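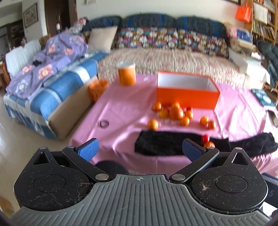
24 February 2021
By the Windis Table Linen team

Search the help pages Type your question Go

Questions about renting tablecloths

How early must I order?
We ask for 7 days before your event. For weddings in November it is better to write to us sooner, as this is our busiest month in Esgate.

How many cloths do you have?
At the moment 2,804 pieces, in all sizes. Of these, 1,300 are round. The colors are shown on the Foulkes color card, which we can mail to you for free.

Do I need to wash the cloths before I send them back?
No, please do not wash them. Shake off the crumbs, fold the cloth one time and put it in the bag. Washing at home can fix a stain so that we cannot remove it anymore.

What happens if there is candle wax on the cloth?
Leave it there. Do not scratch it with a knife. Small spots of wax are included in the price.

Can I iron a satin cloth?
Yes, with a low heat and on the back side only. The creases from folding also go away if you lay the cloth on the table the evening before.

Do you deliver to Trirnton?
Yes, on Tuesdays and Fridays. The driver brings the bags to the front door but he cannot carry them up the stairs.

I lost one cloth. What do I pay?
You pay the replacement price which is written on your order form. If you find it within one month, we return the money to you.

Can I change the color after I ordered?
It is possible until the bags are packed, normally two days before delivery. Please write the order number in your message.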